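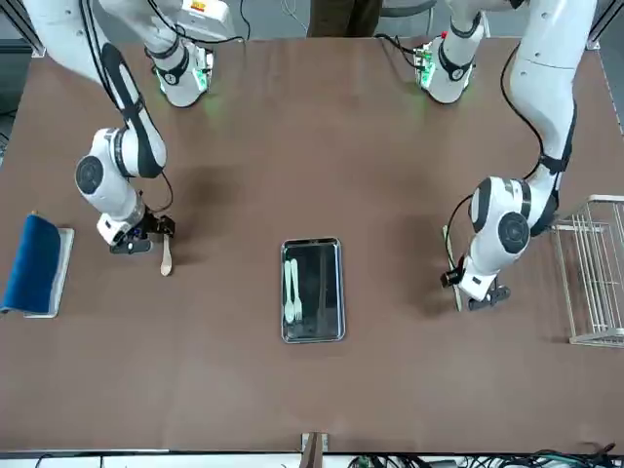 Home | Stories | Archive | Submit | Contact

The Spoon Drawer
January 16, 2025
By Zarmeena Dogar

Si-woo Seo started with the wooden spoon. The list said to sort the utensils first and the pans after, and he had learned to do what the list said.

The kitchen had belonged to Mrs. Tsegaye for most of her life. Her daughter lived in Gastow now and wanted everything in it divided into keep, give and throw. She had sent the list by mail, typed, with a check for 969 dollars and a key taped to the back. At the bottom she had written in pen, "The spoons matter. Mom cooked with all of them."

He read that line again and held the spoon under the light. He could not tell if it was one that mattered. He put it under keep.

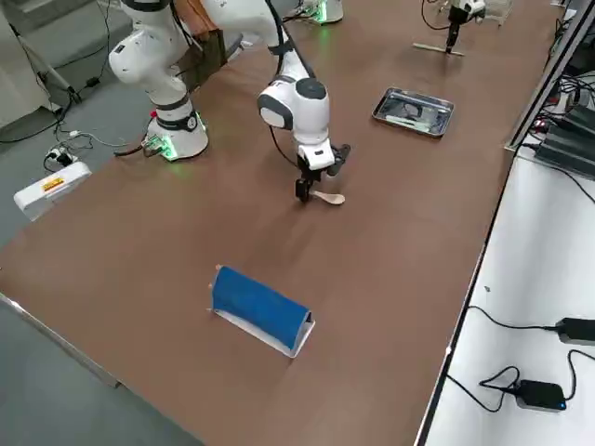
The wooden spoon, just above the brown table, and the steel tray.

By noon he had gone through the first drawer. He found string, a bread knife, a Londis receipt so faded that only the name was left, and a book of matches from the Hotel Flarska. He had never heard of the Hotel Flarska. He wrote it down in case the daughter had.

He called her at two.

"There's a lot of plain stuff," he said. "I don't know how to pick."

"What does it look like?"

"Like spoons."

She was quiet for a while. He could hear a bus go by on her end. Then she asked him whether there was a white one, plastic, nothing special. He said he would look. She said her mother had bought it the March they moved in, before the dishes came, and for a week the two of them had eaten out of one pot and passed it back and forth.

"She had good silver later," the daughter said. "She never used it."

He went back to the table, where he had been putting things in the tray and the white wire basket.
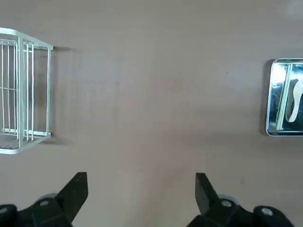 Zarmeena told him later that he should have thrown all of it out and saved himself the afternoon, that plastic was plastic and the woman in Gastow would put it in a drawer and forget it too. He said maybe so. He had cleared 2 houses with her before this one and she was usually right about drawers.

But he found the spoon. He wiped it on his shirt and looked it over. There was no name on it and no date. It could have come from any store in the country.

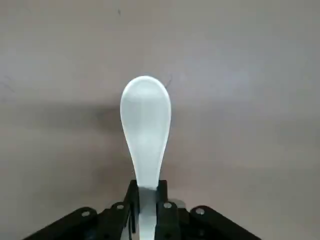

The white spoon.

He called the daughter again and got her machine. He said that he had it, and that he would mail it separately so it wouldn't get mixed in with the rest. Then he couldn't think of anything else to say, so he read her the address off the list, 3205 and the street, to be sure he had it right.

He wrapped the spoon in a dish towel and put it on the front seat of the truck. Then he went back in and started on the pans.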